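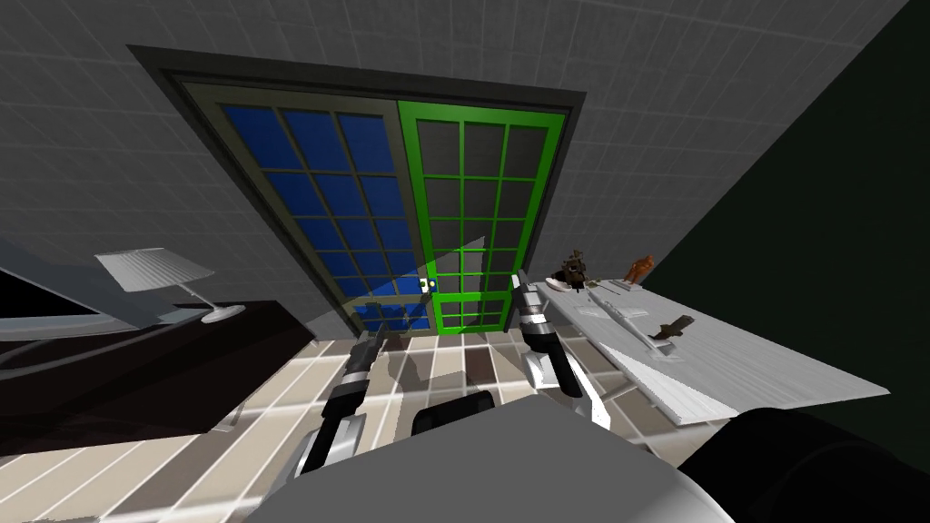 Zarnton completes move to new transport planning system

Household goods wholesaler Zarnton has completed the replacement of its transport planning software, bringing to a close a programme that has run across its two distribution centres and its delivery fleet.

The new system, supplied by Trisis, went live at the company's northern site in March and at the southern site in July. It replaces a package that had been in use for many years and had been extended several times to cope with new depots, vehicle types and customer requirements. Support for the older package is due to end next year.

Zarnton supplies 274 independent shops and small chains, most of which receive deliveries at fixed times agreed at the start of each trading year. Under the previous arrangement, routes were drawn up as a set of standing plans and adjusted by hand each afternoon once orders had closed. The company said that this had worked well while order volumes were steady, but that planners were spending a growing share of their shift moving loads between vehicles.

Routes are now built each day from the orders received. The cut-off for next-day orders has moved from 2pm to 4pm, and draft plans are passed to the loading teams in the early evening. Planners may still fix a route in advance where a customer has restricted access or a narrow delivery window. The company has kept such fixed routes for 40 of its customers, mainly in town centres.

Integration with the warehouse management system was carried out by Skesik, which has maintained that system under contract for some years. Zarnton said the link between the two had taken up more of the programme than first planned. Product weights and dimensions held in the warehouse records were found to be incomplete in places, and a number of lines had to be measured again before the planning software could be relied on to fill a vehicle correctly. The go-live at the northern site was put back by several weeks as a result.

Lessons from the first site were applied at the second. Data checks were finished before training began, and the old and new systems were run side by side for a longer period, with the new plans compared against those that planners would have produced themselves. Differences were reviewed each morning by the transport office and the project team. The main causes were unloading times, which had been set too low for shops without a rear entrance, and driver breaks, which the software had at first placed at locations unsuitable for larger vehicles.

In a statement, the company said: "The change has given our transport teams a clearer view of the day ahead and has allowed us to accept orders later without putting pressure on the night shift. We are grateful to colleagues at both sites for their patience during the period of parallel running."

Drivers have been issued with handheld devices that show the delivery sequence, record proof of delivery and report returns. Paper delivery notes will continue to be provided to customers who have asked for them. All 201 drivers employed by the company have completed the training course, which is now part of the induction for new starters. Agency drivers receive a shorter version at the start of their first shift.

Not all of the company's deliveries are covered. Loads bound for the islands are carried by the haulier Amaral and will continue to be planned separately under the existing agreement. Zarnton and Amaral are discussing an exchange of booking data that would allow customers in those areas to receive the same arrival notices as those on the mainland. No date has been set for this work.

The next stage of the programme will deal with the collection of empty cages and pallets, which is at present arranged by telephone between shops and the transport office. A trial in which collections are added to outbound routes is to begin at the southern site in October. Customers taking part will be contacted by their account manager before the trial starts.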